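Taller y tiendas Hetutance
Acta de la reunión de producto y tienda
7 de agosto de 2020

Asistencia: patronaje, compras, las dos tiendas (centro y Batura), venta en línea y administración. Se excusa el equipo de fotografía, que envió sus notas por escrito.

Se aprueba el acta anterior con una corrección: donde decía «forro de viscosa» debe decir «forro de algodón».

1. Cierre del verano

Las dos tiendas llegan a agosto mucho mejor de lo que temíamos en primavera. Los vestidos camiseros se han vendido casi solos y en Batura quedan únicamente tallas sueltas. ¡Enhorabuena a las dos plantillas! Se acuerda mantener la rebaja del 20 % hasta fin de mes y no pasar a una segunda rebaja. Lo que sobre de lino se guarda para la primavera próxima, bien doblado y con la etiqueta puesta (el año pasado hubo que reetiquetar todo y fue una semana perdida).

La tienda del centro pide que los probadores sigan funcionando por turnos, con la prenda probada en reposo antes de volver al perchero. Se mantiene igual. La de Batura propone poner un burro aparte para esas prendas, con un cartel visible. Aprobado para ambas.

2. Cápsula de otoño Tsikata

Patronaje presenta los prototipos del abrigo corto, el pantalón de pinzas y la blusa de manga abullonada. El abrigo entusiasma a toda la mesa -- el cuello por fin cae como queríamos, y con el paño nuevo pesa bastante menos. La blusa necesita otra vuelta: el puño aprieta en las tallas grandes. Se probará con un botón más y un poco de vuelo en el bajo de la manga.

Discusión larga, y muy buena, sobre los colores. Compras defendía el mostaza; las tiendas, el verde botella. Se decide salir con verde botella, crudo y teja, y dejar el mostaza para los pañuelos, donde puede lucir muchísimo. La cápsula tendrá 15 modelos en total. El precio del abrigo queda pendiente hasta tener el coste definitivo de los botones.
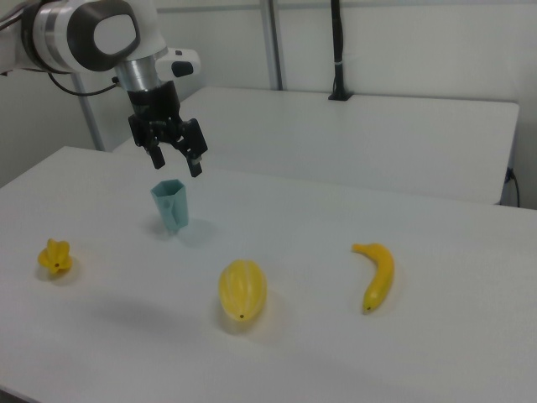 Brazo con pinza de dos dedos sobre la mesa blanca.

3. Proveedores

Werkon confirma el paño y la gabardina, pero retrasa el punto. Compras ha pedido muestras de sustitución por si acaso y las trae a la reunión: una de ellas, de lana con algo de algodón, tiene un tacto precioso y gusta más que la original. Se pedirá una pieza de prueba para lavarla varias veces antes de decidir. Si responde bien, se cambia.

Administración recuerda que las facturas de Werkon se pagan a 60 días y que el pedido de otoño coincide con el alquiler de Batura. Se fraccionará la entrega en dos envíos.

4. Venta en línea

La nueva guía de tallas ya está publicada y las consultas por correo han bajado de forma muy clara. Las clientas agradecen sobre todo las medidas de la prenda en plano. Se propone añadir la altura de la modelo en cada ficha y una frase sobre cómo sienta el tejido tras el lavado. Todo el mundo a favor.

Fotografía pide por escrito que las muestras lleguen planchadas y con los hilos cortados. Se toma nota, y con razón.

Devoluciones: se estudia ampliar el plazo a 21 días durante el otoño. Administración prefiere ver antes las cifras de julio. Vuelve a la próxima reunión.

5. Ruegos y preguntas

-- El centro solicita perchas nuevas para pantalón. Las actuales marcan la tela.
-- Batura quiere repetir la tarde de arreglos, que el año pasado gustó mucho. Se busca fecha.
-- Queda por decidir el papel de las bolsas.

Tareas

Patronaje: segunda blusa, con el puño corregido.
Compras: pieza de prueba del punto y coste de los botones.
Tiendas: burro para prendas en reposo y recuento del lino.
En línea: alturas y notas de lavado en las fichas.
Administración: calendario de los dos envíos de Werkon y cifras de devoluciones de julio.

La próxima reunión se convocará por correo cuando llegue la pieza de prueba.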